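June, evening

Started on the shirt folding task with the hand-held grippers. Target for the set is 400 demonstrations, of which 200 should be usable after filtering if the ratio from the towel task holds. I have my doubts that it will. Towels have no collar.

Dong-hyun insisted on the green polo as the first garment. His argument was that it contrasts with both the tabletop and the black cloth, so if the policy can't find the hem on this one it won't find it on anything.

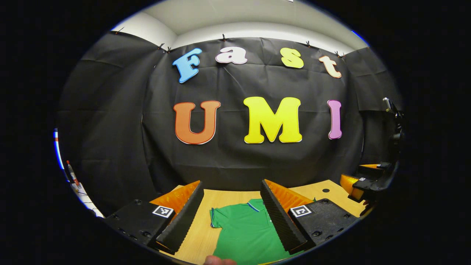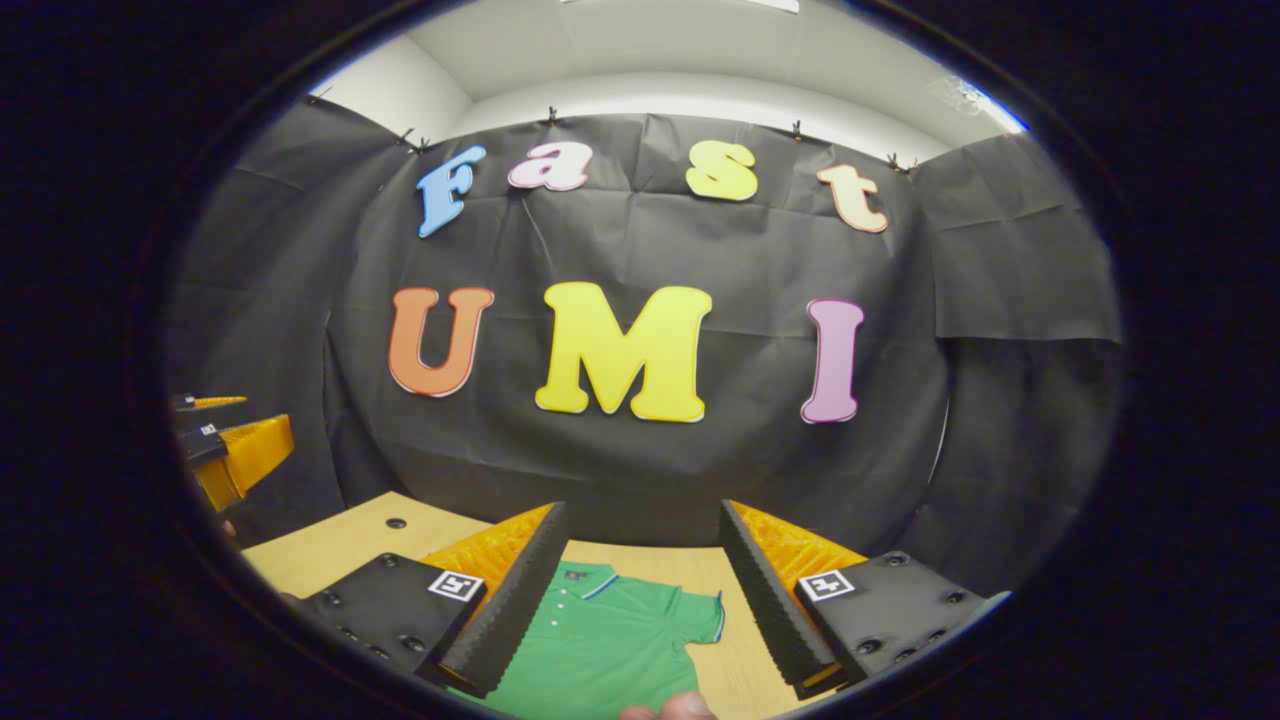
Most of the morning went to arguing over the start pose. Noelia wants the shirt placed flat with the collar toward the backdrop every time, no exceptions, until we have a policy that finishes a fold at all. Nahuel wants variation from the first episode. I sided with Noelia for the first half of the set and told Nahuel he gets the second half: rotations, some offset left and right, later a sleeve tucked under. He wrote this down in front of me, so I suppose it is now agreed.

The fold sequence we settled on is left sleeve in, right sleeve in, hem up to the collar, flatten, release. Two hands for the hem. I tried the hem with one gripper and it drags the whole shirt sideways, and then the demonstrator corrects, and then the policy learns the correction. I would like as few corrections in the data as possible at this stage. Recovery episodes can be collected separately and labeled as such.

Things I noticed while demonstrating:

The fingers are soft enough that you can press the pads against the table and slide under an edge of fabric. It takes a shallow angle. If you come in steep the fingers splay and the cloth stays where it is. I am used to it now, but Tanveer had his first session in the afternoon and lost 13 episodes to this before it clicked. I did not delete them. Flagged as failed grasp, kept in the raw folder.

The placket is stiffer than the rest of the shirt and springs back when the hem comes over it. Holding for a moment before release helps. I have asked everybody to hold, but people's idea of a moment differs. Will check the gripper width traces and see how much spread there is.

Speed. Nahuel folds much faster than I do and his episodes look good on replay, but the tracking drops out when he swings the left hand back to the start position. Mine are slow and track fine. Noelia is in between. I'd rather have the trajectories cut at release so the return swing never enters the data. Changed the segmentation script to do that, ran it on the morning's files, looks right so far. One file came out at zero length, have not found out why.

Mapping run was redone after lunch. The first one had poor coverage near the table surface, which is where both wrists spend nearly all their time. Second run: slow loops, low, then up and over to the top of the backdrop and back down. Relocalization improved on every episode I tried. Note for whoever does this next - do the low loops first while your arms are fresh.

Gripper calibration repeated on both units. Open and close fully, five times, finger markers in view throughout. The offset on one unit had changed from the last calibration by more than I like. Tightened the screws on the mounting block and calibrated again, and it then agreed with the old value. Add this to the checklist before each session.

Storage: the Stutach drive has 660 gigabytes left. That covers the shirt set. It does not cover the shirt set plus the drawer task, and Geum-ok starts on drawers next. She has asked for the Margaritis bench so that the two tasks don't have to share a table. Fine with me.

Training: Dong-hyun will start a small run overnight on what passed the filter, just the first sleeve, to see if the loss does anything sensible. I don't expect a working policy from it. What I want to know is whether the latency numbers we measured on the Rastico arms are still right after the driver update. If the arms arrive late at the sleeve on rollout, the numbers are wrong and we measure again before anyone collects more.

Wrists are sore. The grippers are not heavy but you hold them out in front of you the whole time. Agreed with Tanveer to swap every half hour from now on.

To do: find the zero length file. Print new markers, matte paper this time. Ask Noelia for the second polo.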